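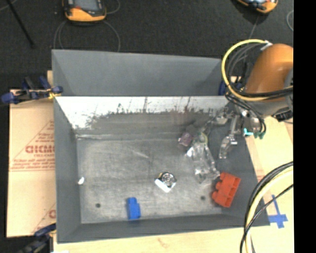

Figure 4. Arm and gripper over the front bin, with the cable loop around the casing.

4.2 Protective stops during bin picking

The arm halted 30 times in 327 pick attempts. Nearly all the stops came when the gripper was sent close to the right wall of the bin. The log gave a joint torque fault each time, and we first blamed contact with the wall. Yoshinori Uchida repeated the moves with the bin taken away and the fault came back.

The cause was cable drag. At large wrist angles the yellow cable tightened against the casing and the controller read the load as a collision. Wrist rotation is now limited to 100 degrees in the Stitoro planner. Three stops remain unexplained.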